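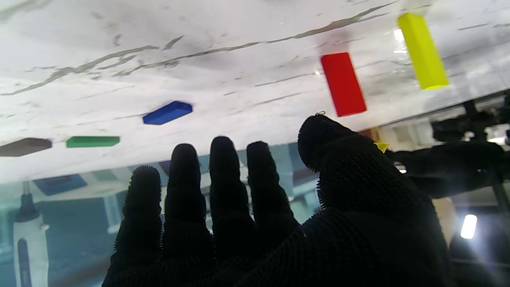

25th August, blocks and the white top

Quiet Sunday, kettle on, radio on, nobody wanting the big bench, so I finally got to the block job I've been promising Abla since before the holidays. Notes here so she can pick it up tomorrow without ringing me (she will ring me anyway!).

Where we'd got to: the Moges order is for coloured blocks that small hands can pick up and bigger hands can build with, and the argument all month has been colour. Abla wants strong ones, plain red and plain yellow, the sort you can find again when they've rolled under a cupboard. Barry had a go at softer shades and they looked lovely on his windowsill at home and like old porridge in here. So strong ones it is. I've written STRONG on the lid of the box in marker so we don't have that conversation a fourth time.

Edges

Went over the test batch with my thumb, eyes shut, every edge. Most were fine. Two had a nasty ridge along one long side and I took it down with 300 grit, then 1000 to finish, going lengthways and wiping between. I tried skipping the wipe on the first one and got a scratch right down the face, so don't do that. The ridge is coming from the same place each time and I think it's the left-hand stop on the jig. Barry, could you look? You built it and I'm frightened of it.

Corners are another matter. Abla asked for them rounder and I can see why, but if we go much further they stop standing on end nicely, and half the fun of a block is standing it on end. I've left them as they were and put a bit of masking tape on one with rounder corners so we can compare. My vote is still for the sharper one, or the less round one anyway, because nothing on it is sharp.

Colour

Kelico pots, order number 2538, the new tins. They've changed the lids and you need a proper lever to get in, I bent the good teaspoon. Two thin coats are miles better than one thick one. The red covers straight away. The yellow is a pain, it always is, it wants a third coat and a long wait, and if you handle it too soon you get a lovely clear thumbprint that no amount of waiting will take out. Ask me how many thumbprints. Stir the yellow right from the bottom of the tin and keep stirring as you go, it settles while your back is turned.

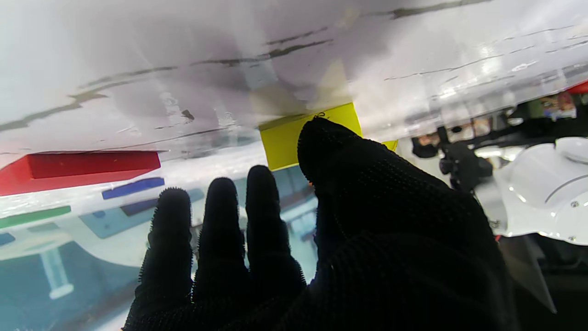 The glossy white top is my real worry for the Wimden open day, because that's where people will want to put the blocks down and play. Red and yellow both stand out a treat on it, and I'd happily stop there, but it shows every dark scuff, and the overhead lights bounce straight back at you in big bright patches. From a chair it's hard to look at the middle of it for long. I tried a scrap of felt under the blocks and hated it, they dragged. The Hison cleaner shifted a greasy mark on the offcut I tried it on and left it no duller than before, so I'll try a corner of the real thing next, with a soft cloth and not the green pad. If it's still grubby after that I'd sooner move to the matt board from the back room, which is uglier but kinder on the eyes.

Abla thinks visitors will only look at the blocks. She may be right, she usually is about visitors. I still want to see both tops with the big lights off and the blind up before we settle it.

Left to do

Yellow, third coat, first thing, before anybody starts sawing. Last time we had dust in it and I had to rub the lot back.

Jig stop (Barry).

Cloth and cleaner on one corner of the white top, then leave it overnight and look again in daylight.

Box labels. We've got 4 left of the nice card ones and the printer's in a mood. Plain string tags would do for the open day, and we can order proper labels for November when the second lot goes out.

New teaspoon.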